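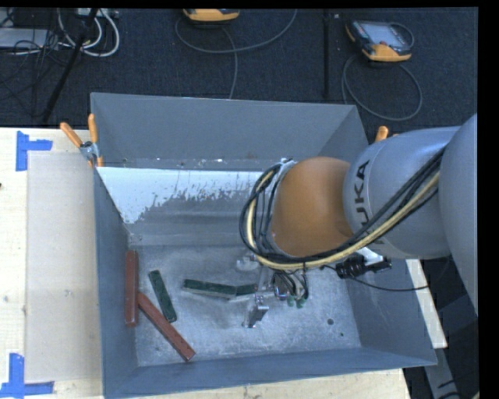 I have owned a drawing tablet for 11 years and have used it, on a generous estimate, for two of them. The rest of the time it has been a very flat shelf for mail. What got me drawing again was Brelline, a small sketching program my friend Nhi Cù kept bringing up until I installed it to change the subject.

It has 20 brushes. My last program had around 500, and I spent whole evenings trying out chalks and then going to bed. In Brelline I use the soft pencil and the one called Kuruc, a scratchy ink thing that makes everything look like it was drawn on a bus. I like it a lot.

The layers are less lovable. You can't name them, so by the end of a drawing I have Layer 1 through Layer 9 and no memory of which one holds the ears. Merging is tucked away in the Canvas menu, between Rotate and Paper Color, and I have hit Rotate by mistake more often than I care to say. There is undo, thank goodness, and plenty of it.

Exporting is fine if you want a PNG. If you want anything with layers in it, you get a file that my other programs open as a solid black square. I wrote to support in February and got a friendly reply telling me to update, which I did. The square is still black, but it opens faster.

It cost me $45, once, with no subscription. So far I've finished six drawings of the same pear and one of my sister's dog, who came out looking like a pear. Next I want to try the watercolor brush, once I figure out how to make it stop drying before I've picked a color.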